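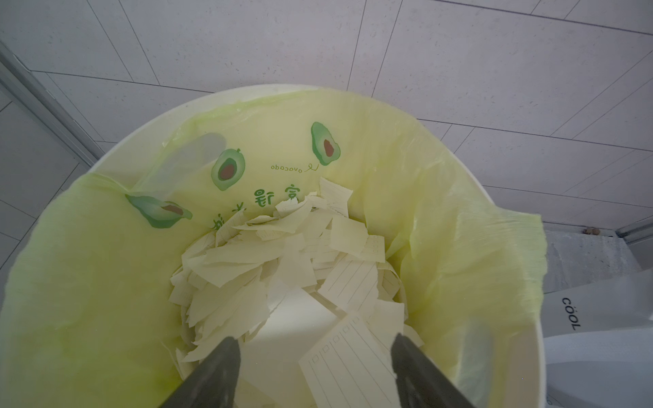 The avocado bin liner.

So Banville Day falls on a Monday this year, 17th July, and I am ridiculously happy about it! A proper three-day weekend, in the middle of summer, without me having to beg for time off. We've had the holiday for 39 years now (my whole adult life, thank you very much) and I still have to explain it to every cousin who calls from out of state.

Quick version for them: it's a town holiday, not a state one. Town offices and the library close, the post office doesn't, and the Endness ferry runs its Sunday schedule, so the last boat back is way earlier than you'd like. 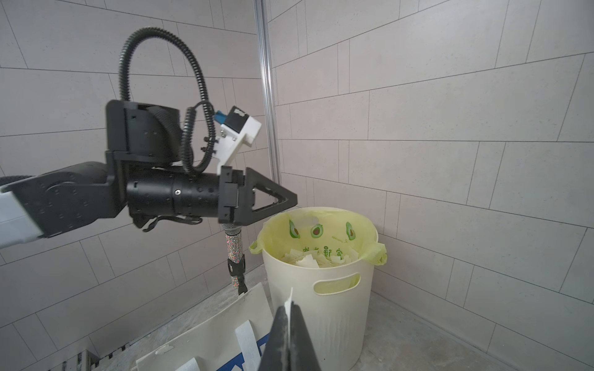

Does the bakery on Narent Street open that day or not, a reader wanted to know, because last year she drove 90 minutes for the plum rolls and found the shutters down. It opens, but only until noon. Get there early, the line is long and they don't save any.

The parade starts at ten by the Ionescu Bridge. Last year 2,245 people signed the big town birthday card, which I know because they read the number out over the loudspeaker twice. I missed it completely (parking!) and I'm still a little sore. 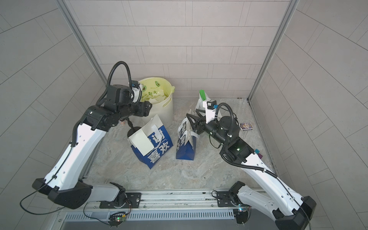 They should move the whole thing to January when we could all use a day off, one comment on my last post said, and I did laugh. But fireworks over the river in mittens? I'll keep my lawn chair and my lemonade, and I'm parking behind the school this time.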